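## Trying out the Trakholm desk scenes

Those of you who came to the June meet-up will remember Ottar Dalen getting rather carried away about practising on simulated desks, and several of you asked afterwards whether the Trakholm pack he kept mentioning was worth the money. Well, Bevan Baxter and I have now spent a good few evenings with it (more than either of us admitted to at home), and I promised I'd write something down before the details slipped away from me.

For anyone who missed the talk, Trakholm sell ready-made simulated rooms and furniture for people who want to teach a robot arm to pick things up and put them somewhere else. You buy a pack, you load it into your simulator, and you get a desk or a kitchen worktop with all the bits and pieces already on it, each with its own weight and grip. The one we tried is called Office Shelves. It costs 200 pounds for a club licence, which covers as many members as you like so long as everybody is on the same mailing list, and there's a dearer version at 500 pounds that lets you add your own scanned objects. We bought the cheaper one, out of the money left over from the spring raffle, and I don't think we've missed the extra yet.

Setting it up was mostly kind to us. The download took an age on the hall's connection, so do it at home if you can, and have a cup of tea to hand. Once it was in, Bevan had the first desk loaded before I'd found my glasses. The scenes come as a base layout with a shuffle button, and each time you press it the things on the desk and the shelf move about, turn round or get swapped for something else from the cupboard, as they call it. The full cupboard holds 3,688 objects, and I have to say I've grown very fond of some of them. There's a proper variety of stationery, which pleased me no end, having once spent a whole winter teaching our old arm to pick up the same yellow sponge.

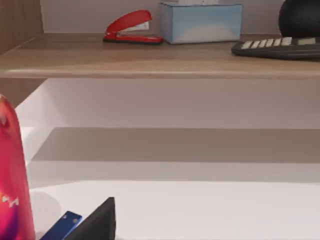
What I liked best was how awkward it can be when it wants to. A stapler is a lovely thing to practise on, all slopes and no obvious place to take hold, and a tissue box asks something quite different of a gripper. Calculators are the worst of the lot, being flat and shiny, and our arm chased one along a shelf for most of an evening before Mi-kyung Na suggested coming at it from the side. She was quite right, of course, and we all felt a bit silly! The shelf itself makes life harder too. Reaching up over the edge is one job and reaching in underneath is another, and the arm's elbow has to go somewhere while it's doing either. We knocked the shelf so often in the first week that Bevan started keeping a tally on the back of an envelope, then lost the envelope.

The lighting deserves a kind word. You can have it soft and even, or you can have shadows under the shelf, and the shadows did seem to bother our arm's vision at first. Sun-ja Na ran the same set of picks under both and found it was much happier after a night of training on the darker sort. I'd suggest turning the shadows on from the start, even though your early results will look dreadful and you'll want to turn them off again.

Now for the grumbles, and there are a few. The manual is thin. It tells you how to load a scene and how to save one, and then it rather wanders off and leaves you to it. Ye-seo Jeon ended up writing 6 pages of notes for us, and they're in the shared folder under "desk pack", with her usual neat headings. The soft objects aren't very convincing either. Tissues and snack bags behave as if they were carved from soap, so if you're hoping to practise on floppy things you'd do better to look at Havevitz, who make a smaller pack with proper squashing in it. I haven't tried theirs myself, but Ottar has and he speaks well of it. And now and then the shuffle button puts something so close to the viewpoint that it blocks half of what the arm's camera can see. Bevan thinks that's good practice. I found it maddening.

Support was friendly when we needed it. I wrote to them late one evening about a drawer that wouldn't open and had a reply by ten the next morning, with a new file attached and an apology for the drawer.

If you'd like a go, the pack is on the club computer by the window, and Bevan is happy to sit with anybody who hasn't used the simulator before. Please save your scenes under your own name, as somebody has already overwritten my best shelf. Ye-seo is also collecting suggestions for which pack we ought to try in the autumn, so do drop her a line, and if any of you have used the Clalletti kitchen set we'd both love to hear how you got on with the saucepans.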